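Prurkonton

README for the two-arm bench build and its recordings

Prurkonton is a two-arm bench robot put together in a shared workshop, plus the code that drives it and the recordings made with it. Eustaquio Ayala did the wiring and the driver code. Isauro Bautista did the mounts, the table layout and most of the teleoperation. This file covers both the build and the data, because the data doesn't make much sense if you don't know how the arms were set up.

Status

Working, with known faults listed further down. The left arm was rebuilt in January and anything recorded before that has been left out of the release.

What's in the repository

drivers/ talks to the arms and grippers over serial
teleop/ the leader-follower code, with the foot pedal handler
mounts/ drawings for the wrist adapters and the shoulder plates
calib/ calibration scripts and the last good values
data/ index files only, the recordings are a separate download
gristby/ the episode viewer, see below

Names used in the code

Lernlow is the controller process. It reads the leader arms, smooths the input and sends targets to the follower arms. Cartwright is the recorder. It listens to Lernlow and writes everything to disk. Gristby is the viewer for checking episodes afterwards. You can run Lernlow without the other two, but Cartwright will refuse to start if Lernlow isn't already up.

Hardware notes

Both arms end in a two-finger gripper on the same pattern of wrist adapter. The adapters are not interchangeable left to right. The bolt pattern is, but the cable exit isn't, and if you swap them the cable gets pinched when the wrist rolls past vertical. We marked ours with paint.

Keep the power supply off the table. Ours used to sit at the back corner and the table shook enough during fast moves to work the plug out.

The emergency stop cuts motor power only. The logic stays up, so Cartwright keeps recording and you will see the arms sag in the log. Delete those episodes or tag them as stopped.

Setting up

1. Bolt down the shoulder plates and check them with a square before you tighten.
2. Power the left arm first, wait for the click, then the right.
3. Run calib/home.py with nothing between the grippers.
4. Run calib/fingers.py. It closes each gripper fully and opens it again, so keep your hands clear.
5. Start Lernlow, then Cartwright.
6. Move each leader arm slowly through its range once before recording.

If home.py stops with "joint out of band", move the arm by hand to the middle of its travel and run it again. It isn't clever enough to find its own way back from the end stops.

The recordings

The release has 500 episodes, split into 2 task groups, opening boxes and putting items back into boxes. Each episode holds joint positions, gripper openings, the head camera stream and a short text label. The labels were typed by whoever was driving at the time, so the spelling and the level of detail wander. We haven't tidied them.

Episodes are written in chunks of 64 frames. The last chunk of an episode is padded with repeats of the final frame, and the true length is in the index file. Use the index. If you count frames from the chunks you will get the wrong colour of bar in Gristby and a lot of arms standing still at the end.

Cardboard boxes were reused until the hinges went soft. Lids on older boxes stay where they're put, and lids on newer ones spring back a little. There is no field for box age.

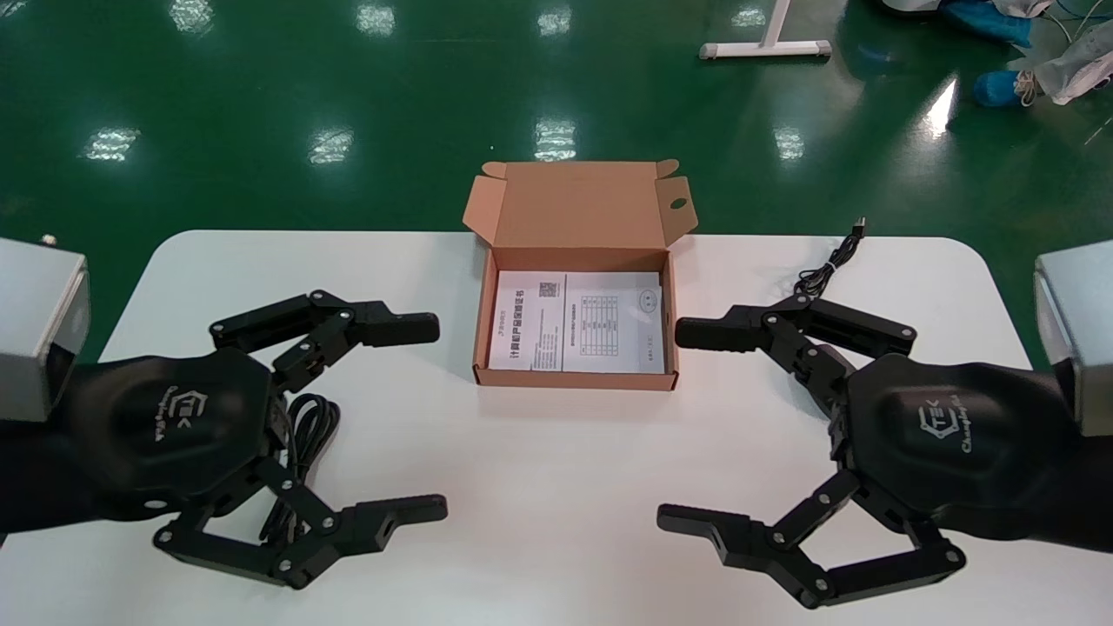
Do I need two arms to use the recordings?
You can train on one side by itself if you mask the other, and the loader has a flag for it (--side left or --side right). The box tasks lean on both hands, though, so a single-arm policy will mostly learn to push the box across the table.

Known faults

The right gripper reports a slightly larger opening than the left for the same real gap. The values in calib/ correct for it, but the raw logs don't.

Lernlow drops its connection if the laptop goes to sleep. Turn sleep off.

Gristby shows the left and right traces in the wrong order when an episode has been trimmed. The data underneath is fine. Eustaquio has a fix half done on a branch called trace-order.

The head camera exposure is fixed. Early morning episodes are darker than the rest and we didn't correct them.

Using it for something else

Nothing here has been tested on a moving base, and the smoothing in Lernlow is tuned for slow tabletop work. Turn it down if you need quick reactions, and expect some shake at the wrists when you do.

We wouldn't use the recordings to judge how well a gripper holds. There is no force reading in any of them, and a few items were held by friction against the box wall.

Contributing

Send patches against the main branch. Keep driver changes separate from everything else, as those have to be tried on the arms before we merge them and it can take a while to get bench time. If you've changed a mount, include the drawing and say which printer and filament you used.

Bug reports should include the Lernlow log and the last calibration file. For mount questions ask Isauro, for anything serial ask Eustaquio.

Licence

Code and drawings are under the MIT licence. The recordings are CC BY 4.0.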